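Clotham Positive Thinking Circle
Minutes of the monthly meeting, July

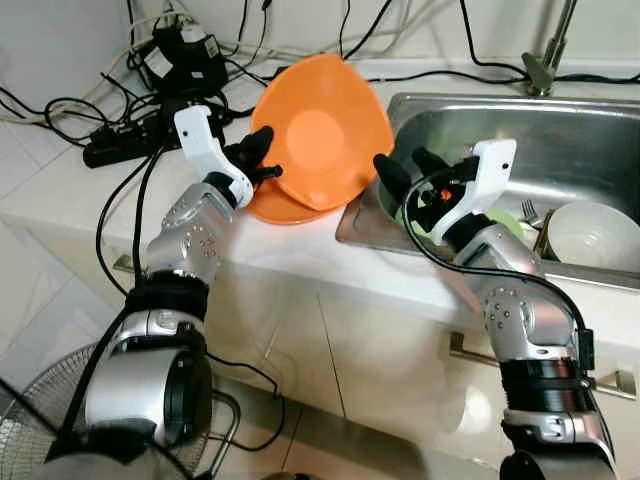 Orange bowl on the counter by the sink.

Chair: Dörte Buschmann
Present: 14 members. Apologies from the Zirnside group.

1. Minutes of the last meeting were approved with one spelling correction.

2. Reading. The chair read two pages on gratitude and habit from the Filali workbook. Discussion ran over. Several members find the evening exercise easier than the morning one. Two said that writing down a worry makes it bigger for them, and they will try saying it aloud.

3. Quiet sitting. Agreed to go from five minutes to eight, with no music.

4. Library. The 1973 lecture tapes have been copied and can be borrowed for two weeks. The labels on the second box are wrong and need redoing.

5. Money. Balance is $2673. Agreed to spend up to $300 on the fall day retreat at Rimura. Lunch is not included.

6. Any other business. Phones should be off during the reading. The request for a shorter closing talk was held over.

Next meeting Wednesday, 7 p.m., side door. Bring the workbook, chapter four.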